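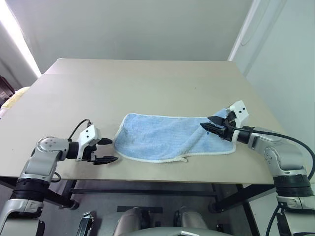 Re: Towel folding by Christmas? Place your bets

gristmill
Posted 07:56
I'll say no. I've been reading these promises since my first dishwasher and I still scrape the plates myself. A towel is about the easiest thing in the airing cupboard and it's still the thing they all practise on. Wake me when one does a fitted sheet.

tea_and_swarf
Posted 08:14
Bit harsh. A towel never lands the same way twice. We've got an Ulum arm at work loading blanks into the press and it's marvellous, but move the tray 8 mm and it picks up fresh air. Cloth is a different job altogether.

gristmill
So we agree it can't do it.

tea_and_swarf
No, we agree it's hard. You said easy.

Pelmet
Tavico claimed 97 per cent on hand towels in June. I read the small print — a person laid each towel out flat first. If I've laid it out flat I've done most of the work, thanks.

norfolk_nan
I did 56 towels a shift at the care home, plus bedding, and chatted the whole time. What does the machine do when there's a sock stuck inside one?

quayside
Counterpoint to all this gloom: nobody here thought the robot hoovers would last and I've had mine six years. It's rubbish at corners and I wouldn't give it back.

gristmill
Mine ate a phone charger. And a hoover only has to bump into things. Folding means finding a corner, getting hold of one layer and not two, then keeping hold of it.

quayside
Fair. I still think plain towels on a clear table will be sorted before long.

Pelmet
My table hasn't been clear since we moved in.

tea_and_swarf
Osagie want £1477 a month to rent a two-armed one for small laundries. Our gaffer asked how many an hour and they wouldn't put a number in writing. He's kept the lad on.

norfolk_nan
Good. Can the lad do fitted sheets?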